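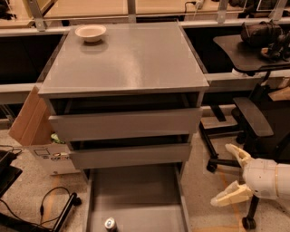
The gray drawer unit in the Turunbridge workroom, with the white bowl on top and a can in the bottom drawer.

Storage and Tidying at Turunbridge
Progress report to the Koo small grants desk
Prepared by Yaryna Harasym, Guvuneo
For Manouchehr Pakzad

Dear Manouchehr,

Thank you again for your patience with the last report, which reached you late and without its second page (found since, in the printer). I've tried to make up for it with a fuller one this time, and you'll have to forgive me if it runs on a bit. There's a good deal to tell you and most of it is cheerful.

Where we are

When you agreed to support us, the workroom had plenty of floor and very little storage. People put things where there was space, which mostly meant the window sill and the tops of other things, and whoever opened up on Sunday spent the first part of the afternoon hunting for scissors. The grant was 982 dollars, to be spent on drawers, labels, bins and whatever small repairs came up along the way. As of the end of May we have spent 800 of it. The remainder is set aside for the second round of labels and for one more set of shelves, if we can find a set that fits beside the door without blocking the light switch.

The drawer units have been the best purchase by a long way. We went back and forth over them for weeks! I had my heart set on open baskets, which look so friendly in catalogs, and I was talked out of it by people with more sense who pointed out that everything in an open basket ends up being everybody's clutter. So we chose gray units with plain fronts. They wipe down easily, they don't fight with the chairs, and the tops give us a useful flat spot at a good height. The small white bowl lives on one of them now, toward the back, and it has turned into the place for keys and the odd button.

What goes in the drawers

We settled this in 2 evening meetings, the first of which was nearly all about tea. The plan we ended up with goes by how often a thing is reached for. Pens, tape and scissors go highest. Cloths, batteries and spare bulbs come next. The lowest drawer is for heavier or rounder things that would roll off a table, so cans, jars and bottles, and we agreed it should be kept mostly clear so that there is always somewhere to put down a can when a table is wanted for something else.

I was doubtful about the lowest drawer, I'll admit. My worry was knees and backs, and we do have a few people who would rather not bend. In practice those of us who mind bending simply ask, and someone else does it. The drawer has to come out a good way before you can see what's at the back of it, so we've asked everybody to pull it fully open and look before adding anything. A can standing up near the front is easy to find again. One lying down at the back gets forgotten until it's sticky, and I speak from experience.

There is one habit we haven't cracked, and that is closing drawers afterward. I walk past the unit several times a day and there is nearly always one sitting a few inches open. We tried a polite note and the note fell off. I've stopped fussing about the upper ones, but the low one does catch shins, and I would like to deal with it properly before the next quarter.
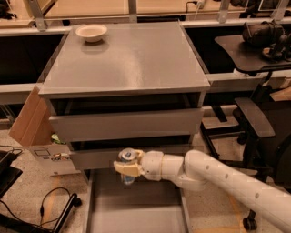 Drink cans have been a bigger part of this than I ever expected to write in a report to you. We used to find them on every surface in the room, some full and waiting for their owners, some long finished, and there was no telling which without picking them up. The rule now is that an unopened can goes in the low drawer, standing upright, and a finished one gets rinsed and goes into the recycling on the way out. It is a small rule and I think it has changed the feel of the place more than any of the furniture did. The tabletops stay clear for much longer and I no longer come in on a Sunday to a row of them along the sill.

Cardboard is the next thing. Boxes are useful, and I'm as bad as anybody for thinking that a good box ought to be kept, but they do gather next to the furniture and then small things slip down behind them. Our agreement is that a box gets flattened within the week unless a name is written on it. We'll see how that goes. I have put my own name on two, so I'm hardly setting an example.

Cables are still on the floor in places, and I want to be straightforward about that, as it was one of the items in our original list. The tiles are easy to sweep but a loop of black cable in a corner picks up every bit of dust in the building. I had hoped to have clips along the wall by now. The first ones we bought wouldn't stick, and Protel, who supplied the drawer units, have offered to send us a screw-in kind at no charge with our next order. They have been very decent to deal with, by the way. One drawer arrived with a runner that dragged, and they sent a new runner without any argument.

How people are finding it

We asked everyone who uses the room to jot down one thing they liked and one thing they'd change, on whatever paper was handy. I enjoyed reading these enormously. Several people liked being able to find tape. Somebody wanted the fronts painted yellow. There was a long and thoughtful note about the bowl, arguing that it ought to be bigger, and a shorter one underneath in different handwriting saying that if it were bigger it would only fill up. I'm inclined to agree with the second writer.

The request that came up most often was for labels that can be read from a standing position. Ours were printed too small. They looked very smart on my desk and were no help at all to anybody standing up, so we've taken them off and the fronts are plain again for the moment. I would like to spend a part of the remaining money on getting this right, with large letters and perhaps a little drawing for each one, and I hope you'll agree that it falls within what the grant was meant for.

Setting-up time is shorter, too. I haven't been out there with a stopwatch, so I won't give you a number, but on most Sundays we are now ready before the kettle is, and that was certainly never so in the winter.

What we'd like to do next

There are 3 jobs I'd like to finish before the final report. The first is the new labels. The second is the wall clips, with the cables lifted off the floor and tied back along the skirting. The third is a proper go at the corner beside the drawer unit, where boxes and bins have a way of creeping closer together every week until you can't get a broom in. I would like a marked spot for each bin, with tape on the tiles if need be, and a clear gap all down the side of the unit.

If there's anything left over after that, we'd put it toward felt pads for the chair casters, or a mat, whichever turns out cheaper. The chairs roll beautifully on those tiles and tend to drift toward the drawers, so that you have to push one aside before you can get at anything. A mat might hold them in place. I have asked for prices and will send them on when they come.

Receipts are in the envelope with the printed copy of this report, clipped in the order we bought things. The one for the bins is faded, so I've written the amount on the back in pencil. Please do ring if anything doesn't add up, and if you're ever over this way on a Sunday afternoon, come by and see the room for yourself. Bring something to drink and we'll show you which drawer to put it in.

With warm thanks from all of us,
Yaryna Harasym
Guvuneo, Turunbridge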